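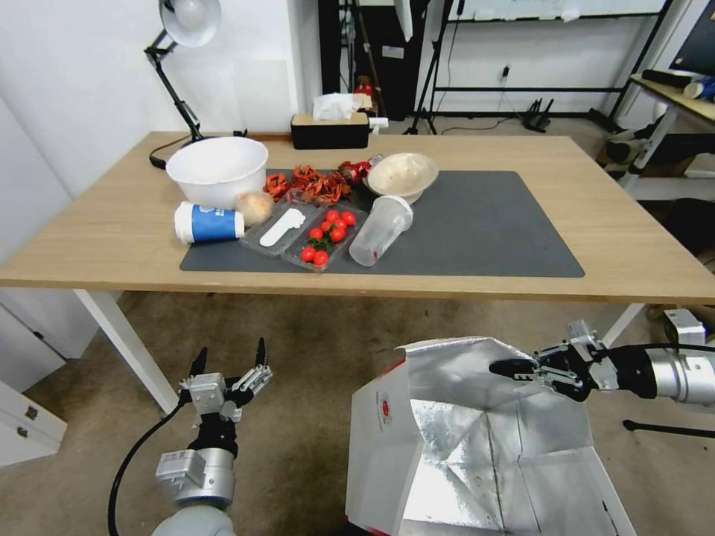
June, start 9:40

Table clearing with both arms, second layout. Present: me, Fatemeh Amini, later also Brahim Kamel.

The question from Jocelyn after the last meeting was very simple: could this thing clean up after lunch, yes or no? I promised to write my opinion in the notebook after each layout, so that we can compare later and not only remember the good runs.

Task for today: the mess from the mat goes into the insulated bag or into the bowls, and the trays stay on the table. Bag stands open at the front, on the side of the right arm. Lamp and tissue box at the back are not part of the task. If an arm touches them, the run is marked as a fault.

9:55
Paper cup with the blue band. It lies on its side, and this is the start position for all runs. The left arm comes from above and closes across the cup. With the old closing force the wall of the cup bends and the cup turns in the fingers. I lowered the force by two steps and it holds. For a person this is nothing, you don't think about force when you take a paper cup. We needed most of the morning yesterday for it.

10:30
Clear plastic cup. Bad. The depth values on transparent plastic are full of holes, and the planner believes that the mat continues through the cup. The fingertips go down too far and push it away. Same problem with the edges of the two clear trays, but there at least the white spatula and the tomatoes give some points to hold on to. Fatemeh suggests to use the contour from the color picture for the cups and ignore depth. I think she is right. She will write it before the next layout.

11:15
Cherry tomatoes. I was prepared for crushed tomatoes, and there was one only. The main problem is the leaves. The sprig lies among the tomatoes, and when one finger catches it, a second tomato moves also. The policy then looks for the tomato at the place where it was before. It waits, and it closes on air. Rescanning after each pick solves this but makes the run very slow.

11:50
Dried red peels, or maybe chilies. I stopped these runs early. Two parallel fingers are a wrong tool for a thin, light pile on a mat. Brahim passed by and said that in his kitchen he would lift the whole mat and shake it over the bin. I wrote it down because I believe it is the correct solution, with two arms it should be possible. First everything else must be off the mat, so the order of the steps is important. The crumbly food in the cream bowl we did not try. Pouring is planned for the third layout.

12:20
Bag. The right arm holds well in front of the opening, but the top flaps are soft and don't stay where we put them. When the hand goes in, a flap can fold inside and cover the hole. The shiny inside also disturbs the depth camera, similar to the clear cup. For now we fold the flaps by hand before every run. This must be said clearly in the report to Jocelyn, otherwise the success number looks better than it is.

Result: 33 runs complete, of 200 planned for this layout. I will not calculate a percentage from so few.

Opinion for Jocelyn: no, not yet. It can clear the solid things which are not transparent, slowly, when a person prepares the bag and stands near the stop button. A person needs one minute for this table. I would accept a slow machine at home if I could leave the room, but today I could not leave the room.

To do
- contour method for clear cups (Fatemeh)
- try a clip for the bag flaps, ask Esmaeil if the workshop has some
- mark the cup start position on the mat with tape
- write the mat lifting as separate task, with Brahim

Stop 12:45, arms parked, power off.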